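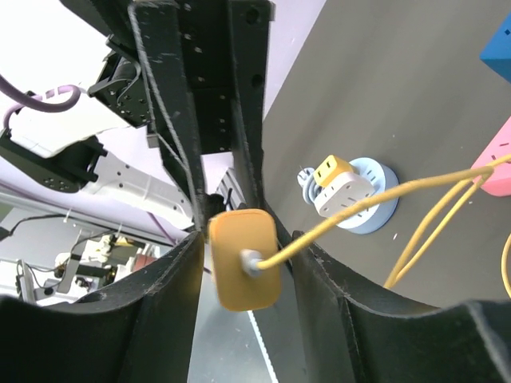
What is a ceasefire?

By Maxine Baxter
10/29/19

Print this page | E-mail to a friend
Shares: 163 | Comments: 7

You may have heard the word "ceasefire" on the news. To cease means to stop, so a ceasefire is when two sides in a war agree to stop shooting at each other.

A ceasefire is different from peace. In a peace deal, the two sides try to settle what they were fighting over. In a ceasefire they only agree to put the fighting on hold. It might last a few hours so that ambulances can get through, or it might go on for years.

Who decides?

Usually the leaders of both sides. They may not want to sit in the same room, so someone from outside carries messages back and forth. This person is called a mediator. The agreement is often written down. It says what time the fighting stops, where soldiers can stand and which roads must stay open.

What happened in Faklow?

Faklow is a farming valley where the army and a rebel group fought for 11 years. In August the two sides signed a ceasefire. The school at Won opened again, and 616 children signed up for classes. Some of them had never been inside a classroom before.

Dong-geon Han was one of the monitors sent to the valley. Monitors watch to see if both sides keep their promise. "We drive the same roads every day and write down what we see and hear," he said. "If somebody fires a gun, we go and ask both sides about it."

Can a ceasefire be broken?

Yes. If one side starts shooting again, that is called a violation. One violation does not always end the agreement — the leaders may talk and decide to carry on. Sometimes, though, the war starts up again.

Words to know

Mediator: a person who helps two sides talk
Monitor: a person who checks that rules are being kept
Rebels: people who fight against their own government
Violation: when a rule or promise is broken

Back to top | Contact us | Copyright 2019 Ferance Young Readers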